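Bosville Family Message Recorder — set-up guide
Section 4: Recording the first story
Posted January 25, 2021 by the Flira support desk

Do this bit before your mum or dad arrives, or before you ring them. Old family stories come out once and then they want a cup of tea, so have the thing ready.

What you need: the recorder, the mains lead, the blank name cards, a pen. Spare batteries if you're taking it to someone's house.

1. Plug in. Wait for the green light. Flashing green = still starting up, leave it.
2. Hold the big button until it beeps twice. One beep means it's gone to playback — let go, start again.
3. Say the name of the person speaking. "Mum", "Nan", whatever you call them. The recorder files everything under that word, so use the same one every time.
4. Say a test sentence in a normal voice. Play it back. Too quiet? Move it closer, don't turn the level up past 10.
5. Press the big button once. Recording.

Note: each story can run to 60 minutes. After that it stops and saves by itself. It doesn't warn the speaker, only the light changes, so keep half an eye on it.

CAUTION: do not pull the lead out while the light is red. You will loose the story and we can't get it back.
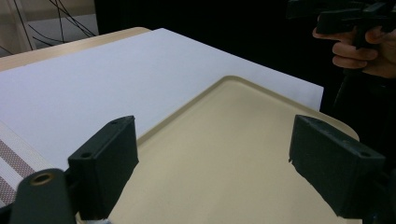 Choosing a spot matters more than the settings. Kitchens are bad — fridge hum, kettle, somebody's always running a tap. Pick a room with a carpet and shut the door. Set the recorder on a table, not on a lap. A tabletop with a rounded edge and a pale wood tone is fine, so is any other, but put something under the recorder if people tap when they talk. A folded tea towel does it. Keep cups on the far side.

Getting them to talk

6. Ask one question and wait. Long gaps are fine, the recorder trims them if Trim is on (menu 218).
7. Don't correct dates. Brothers and sisters especially. Add a note afterwards instead, see Section 5.
8. If two people talk at once, press the small button to drop a marker. You can sort out who said what later.
9. Press the big button to finish. Wait for green agian before you touch anything.

Note: stories recorded on the older Paredes handset can be copied over but the names don't come with them. Re-name each one by hand. Takes roughly 10 minutes for a full handset.

If you see error 701

Memory is full. Copy stories to the Clirnura card first, check they play from the card, then delete. In that order. If 701 stays on after deleting, switch off, count to ten, switch on.

Next: Section 5, Adding notes and sharing with the rest of the family.

Get our February newsletter — more questions to ask your parents, plus recorder updates. Enter your email to sign up.

Contact support | © 2021 Flira | Back to top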